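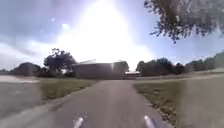
The path down to the long gray building, sun straight ahead.

December, evening

Walked down to the long building after breakfast. It was bright enough that I had my hand up over my eyes most of the way and kept looking at the ground. The leaves have collected along the right side again, just where the asphalt stops and the grass starts. I raked that side before the rain and it looks like I never touched it. Will do it again when the rake has a handle.

The grass on the right has lost most of its color, especially farther over. The left side is still greener. Birutė Grīnberga says it's the slope, that the water runs off before it can do any good. She may be right. I put down 20 pounds of seed over there in the fall and don't see much for it. The bag was Catel, the same as we always buy.

Maarja Luik was at the building before me and had the kettle on. We spent the morning on the shelves at the back. Most of what was on them was empty jars and lids, and the jars and lids don't match. Kept 200 jars, which is the number Maarja wanted for next summer, and boxed the rest for the church sale. Found the good pruning saw behind the paint. Also found the receipt for the roof repair from 2000, folded inside a seed catalog. Put it in the folder with the others.

The heater ran all right until eleven and then quit. Maarja took the cover off, blew the dust out and put the cover back on, and it ran again. I wrote down the part number in case. Baranauskienė's in town can order it but they want up to 2 weeks. Worked with my coat on after that anyway.

Lunch was soup and the end of the rye loaf. Talked about the path. Maarja would like to have it patched in the spring, all of it at once, from the bottom up to where it meets the drive. I'd sooner do the edges first and leave the middle another year. We didn't settle it. I said I would call Hosex for a price and then we'd have something to talk about.

In the afternoon I carried the boxes up to the house in the wheelbarrow - four trips, and the tire needed air after the second one. Birutė came by at three for her ladder and stayed to help with the last load. She took a dozen of the odd jars home for buttons and screws.

Back's a little sore. Supper was potatoes and eggs. Called my sister and she is coming for the holiday after all, so the small bedroom has to be cleared.

Tomorrow: rake handle, call Hosex, air for the barrow tire, look for the other box of lids.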